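Learning to sleep again in January

When I moved to Praltwood for work, I did not expect that sleep would be my biggest problem. I was ready for the cold and the new job at Forneo. But in the first winter I woke up every night at the same time, near 3 a.m., and then I lay there and made lists in my head.

My friend Nhi Doãn told me to stop reading in bed and to use the living room for it. I thought this was too simple, but I tried. Now I sit on the sofa with a paper book until my eyes are heavy, and only then I go to the bedroom.
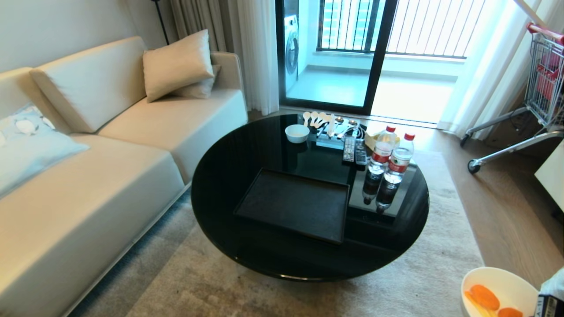 What I changed first

The phone stays in the kitchen. I bought a small alarm clock, and the first week I missed the phone very much. I also moved my last coffee to before lunch. This was the hardest part, as at work we have a coffee meeting every Tuesday afternoon and I had to learn to drink mint tea while the others enjoyed the real thing.

Then I chose a long book. It is an old family novel with 753 pages, and it is quite slow – perfect for the purpose. Some evenings I manage only two pages.
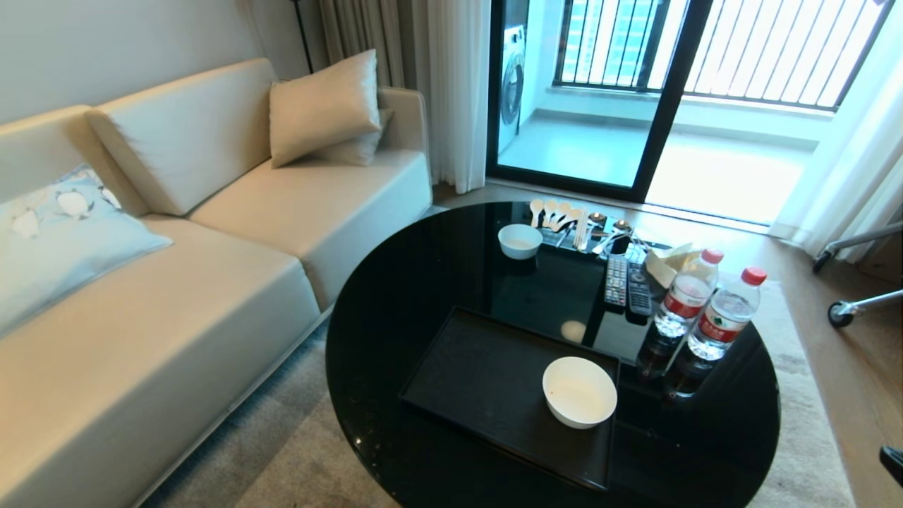 I am on page 104 now, so you can see that the method is working, or that the book is really boring. My mother thinks it is the mint tea. I still wake up one or two nights in a week, but I do not make lists anymore. I listen to the heating and try to remember the names of all the cousins in the novel, and there are many of them.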